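Notes from the Sewing Room

Well, I did it. After putting it off all winter I finally pulled the old window seat cushions apart, and I have opinions now, so you're all getting them.

The seat in question is the long one in the front room at the Drirnthorpe house, which some of you have sat on (sorry about your tailbones). The covers were a mustard corduroy that my aunt picked out, and they'd gone bald along the front where everybody's knees go. I figured I'd wash them, patch the worst bit and be done in an afternoon. Then I unzipped the first one and the stuffing came out as a sort of orange sand. All over the rug, all over me. I was still finding it in my socks a week later!

So, new insides. If you've never shopped for cushion filling, the prices will make you sit down, possibly on something hard. I got a quote of 209 dollars from one upholstery place for the seat alone, no covers, and I thanked them very politely and went home to sulk. Waraporn Wongsuwan talked me out of it. She redid the benches in her camper last August and told me to ask for offcuts, the end pieces left over after the big orders are cut. You have to be flexible about length, and you may end up gluing two bits together, but once the cover's on you can't feel the join. Mine came to less than half the quote, and that was with a can of spray glue thrown in.
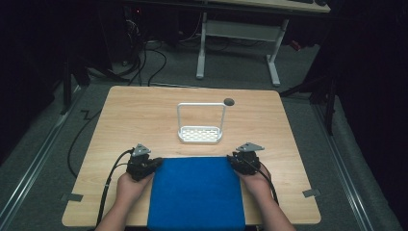

Thickness is where I went wrong the first time. I bought 2 inch because it looked plenty thick in the store, and then I sat on it and met the plywood. Go up to four if you can, or put a softer layer over a firm one, like Waraporn did. She also cuts hers half an inch bigger than the cover on every side so the corners fill out. I tried it both ways and she's right, the snug ones look store-bought and the other one looks like a pillowcase with a brick in it.

For cutting I used an electric carving knife from the thrift store, the kind that only comes out for turkey. It's noisy and a bit silly and it works beautifully. Draw your line on both faces with a marker, hold the blade straight up and down, and go slow.
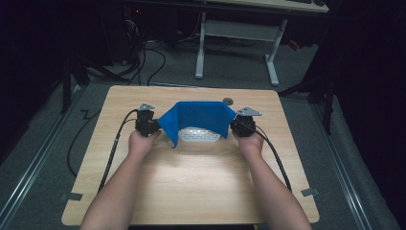 Fabric next. I went back and forth between a canvas called Lill, a soft gray-green, and a striped one called Losurus that I loved and could not make line up at the corners to save my life. Lill won. I bought 11 yards, way too much, so there will be matching napkins, a matching peg bag and quite possibly a matching hat. I washed it all on hot before cutting and it shrank more than I expected, so please do that step even if you're itching to start.

Zippers go along the back edge, and I put them in first, while everything's still flat. I used a long one that wraps a few inches around each side, and stuffing the cushion was so much easier than last time, when I more or less had to climb in with it. A trash bag around the filling helps it slide in, too. Pull the bag out after, or you'll crinkle every time you sit down.

Two cushions finished, one to go, and I'm out of gray-green thread. If anyone has a spool to spare, I'll swap you for some canvas.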